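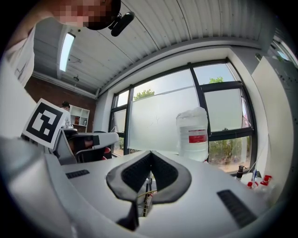
## Week six, in which I learn to hold a thing

I joined the robotics club at Bernden because the poster said no experience was necessary. I would like to report that the poster was telling the truth, although I think its author was picturing a different sort of no experience. There are people in the group who have never soldered before. I have never knowingly finished a jigsaw.

We are now well into the term project, and the term project is a hand-held gripper. You carry it about, you do household jobs with it, and the recordings go off to teach a proper arm how to do the same jobs without you. The arm is called Juhl. It lives in a crate at Ea Bjarnason's house until we have earned it, and what we have to do to earn it is record 2,000 good demonstrations before the spring meet. At the end of last session we were on 579.

Good is doing a lot of work in that sentence. Ea goes through the recordings in the evening and throws out the ones where somebody sneezed, dropped the spoon, or (me, twice) wandered off to answer the door with the thing still running. There is a shared page with everyone's rejected attempts on it. Mine has a scroll bar.

## The fingers

I've grown fond of the finger pads. They're black, with a mesh-like face, and they lean in towards each other in a V. Skarphéðinn Mogensen spent most of last month arguing for a softer pair from Neltell, and we tried them for an evening. They were lovely on a banana and hopeless on a teaspoon. The spoon just rotated, slowly, like something in a jeweller's window. So the old ones went back on and Skarphéðinn went and made the tea with rather more noise than tea requires.

My own contribution to the engineering side has been to label the box of screws. It now says SCREWS.

## Technique, such as it is

I had assumed that picking up a cup would be the easy bit. I've been doing it for decades and have had very few complaints. But doing it through a gripper is like eating soup in oven gloves, and you find out how much of the job your fingers had been getting on with in private. My first tries all went the same way: approach at speed, panic, squeeze, cup on floor. Brynhildur Damgaard watched a few of these and told me I was attacking it.

Her notes, which I have copied onto the back of my hand in spirit if not in ink:

- Start further back than feels sensible.
- Open the fingers before you get there. (I know.)
- Slow down for the last bit, then wait a moment before lifting.
- Don't talk to the cup.
- If you miss, finish the attempt anyway and mark it as a miss. Don't go fishing.

The last one is the hardest. Everything in me wants to go fishing.

She also made me do 10 in a row with my left hand, as a punishment or an education, and 2 of them were kept. I've told my sister, my dentist and a man at the bus stop.

## Things still unsettled

The tracking drops out whenever someone stands in the wrong place, and the wrong place is wherever the biscuits are. We have printed markers for it to find its bearings by, big blocky black-and-white squares, and Oddur Vídalín has views on how flat they ought to be. Oddur's view is flat. I bent one putting it in my bag and we have not discussed it since.

Then there is the software, Itora, which Ea found and which only she can start. It has a green button and a grey button. The grey one is the one you want. Ívar Ásgeirsdóttir has offered to write this up as a proper guide for new members, and I have offered to be the new member it is tested on, having the right qualifications.

Next session is drawers. We've been promised a small chest of them with one that sticks, so that Juhl can learn about disappointment early. I'm down for the first half hour, before the people who are any good turn up, and Brynhildur has asked me to bring some socks to put in it. Clean ones, she said, and she looked at me for slightly longer than I thought was called for.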